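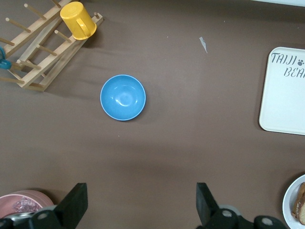
Wrist cam or overhead cam for tabletop stuff? And a gripper question

brackenfold
Posted 26th September

Hello all. Long time reader, first proper post, so be gentle. I've got a Trodska arm on the bench and I've been swapping bits on and off it for weeks trying to settle on a setup for kitchen jobs. Bowls, plates, mugs off a drying rack, that sort of thing. At the moment it's wearing the Plemby parallel gripper with the wide flat fingers and a little camera at the wrist.

What I like: the view straight down on a bowl is lovely. You get the whole rim as a clean circle and both fingertips are in shot, so lining up is easy even when I'm driving it by hand. What I don't like: gloss. I've got a light blue bowl that throws a big white highlight off its inside wall and my rim finder keeps going for the highlight instead. The matt brown table top gives me no bother at all.

So two questions. Would you move the camera overhead, and would you keep the flat fingers or go for the Skultovine soft ones? They're 269 quid a pair so I'd like to hear some moaning before I buy.

tinplate_otter

Moaning is my speciality! I had the Skultovine ones for most of last winter. Brilliant on fruit and bread rolls, horrible on bowls. They wrap round whatever you give them, and with a thin rim there isn't much to wrap round, so mine just slid up and off. Went back to flat fingers with a bit of rubber stuck on the inside and never looked at them again.

moss_and_solder

I'd disagree with nearly all of that, sorry otter. Soft fingers are fine on rims if you come in at an angle and pinch one side, with one finger inside the bowl and one outside. If you're straddling the whole bowl from above then yes, they'll slide. So would anything.

brackenfold, are you straddling or pinching?

brackenfold

Straddling at the moment, with the gripper wide open. The bowl just about fits. I tried pinching but then the wrist has to tilt and I lose sight of the far finger, and then I'm guessing.

moss_and_solder

There's your case for a second camera then. Keep the wrist one for the last bit and stick another up high for everything before that. I run mine off a Kurian controller and it takes 2 camera feeds without complaining. I wouldn't go overhead only. I did that for a month and the arm blocked its own view every single time it reached for something, drove me up the wall.

quietgantry

Going to be the awkward one here. I took my wrist camera off and haven't missed it. Mine was forever losing things off the side, so a plate in the corner would be half in and half out and the software would decide it was a new object each time it came back. Overhead fixed that in an afternoon. Arm in the way? Park it, take a look, move, done. It's slower, but I'm not running a restaurant.

tinplate_otter

Parking it every time sounds like torture. How long does that add?

quietgantry

6 seconds a go. I drink my tea.

brackenfold

Ha. The half-a-plate thing is a fair point though, I get that as well. My tray has lettering printed on it and when I'm over the middle of the table the camera reads TAIJI, then a paw print, then BEA and that's your lot. The text reader logs it as a different tray depending on where the arm is. I could live with it, but I do have a bread plate in the other corner that suffers the same way.

moss_and_solder

Back the arm up higher before you let it name anything. I do one look from up top, save where everything is, and after that the wrist view is only for closing in on the thing I already picked.

For the highlight, have you tried moving the lamp? Cheapest fix going. I put mine off to one side at 45 degrees and hung some baking paper in front of it.

brackenfold

Haven't moved it, no. Will try the baking paper tonight, I've got a roll in the drawer.

Any thoughts on mugs, while I've got you? I've a yellow plastic one that lives upside down on a peg of the wooden rack, and the flat fingers are so chunky that I worry about them clouting the neighbouring pegs.

tinplate_otter

Narrower fingers for that. I printed some for my Plemby, half the width, same screw holes. Go for the body of the mug and leave the handle alone, then lift along the line of the peg. If you pull straight up it jams and you take the whole rack with it. Ask me how I know.

quietgantry

Agree with otter on the mug, which is a first.

moss_and_solder

I'd go for the handle, personally. But then I've got the soft fingers on.

brackenfold

Right, saving my money for now. Plan is lamp first, then narrow fingers, then a second camera in November if the bowl still won't behave. Otter, could you put the finger files up somewhere?

tinplate_otter

Will do, they're on the old laptop. Print them with the flat side down or the screw holes come out oval.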